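Wetotex – Glossaire français des termes de plasturgie et de maille
Fiche de données, version 2

Contenu
Le corpus réunit 300 entrées terminologiques relevées dans des fiches techniques, des bons de commande et des notices d'entretien. Chaque entrée comporte un terme vedette, une définition, un domaine et au moins une attestation en contexte.

Format
Fichiers TSV, encodage UTF-8, fins de ligne Unix. Le champ « variante » peut être vide. Les attestations longues sont coupées à la phrase.
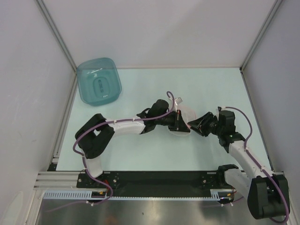 Les domaines sont codés sur deux lettres : PL pour les plastiques, MA pour la maille. Un terme présent dans les deux domaines donne lieu à deux entrées distinctes, reliées par le champ « renvoi ».

Annotation
Première passe par Juwita Hartono, relecture par Hugo Arroyo. Les désaccords portent sur 44 entrées, presque toutes des adjectifs de transparence (translucide, diaphane, clair). Elles conservent les deux définitions.

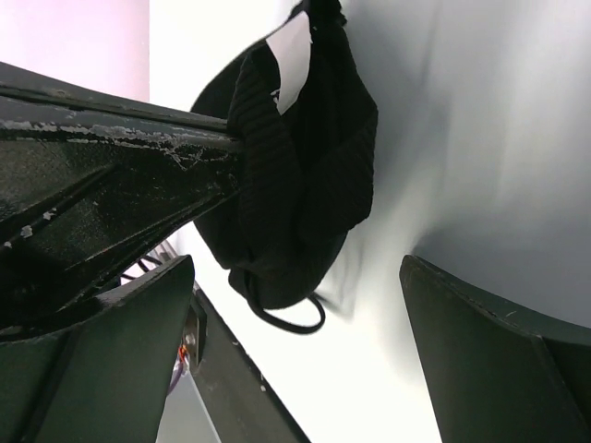 Maille noire posée sur une barre métallique vert foncé à la peinture écaillée.

Limites connues
Les régionalismes belges et québécois ne sont pas couverts. Les marques lexicalisées ont été retirées en février.

Contact
Dewanti Pangaribuan, atelier lexical Prultmont. Signaler toute erreur avec l'identifiant de l'entrée.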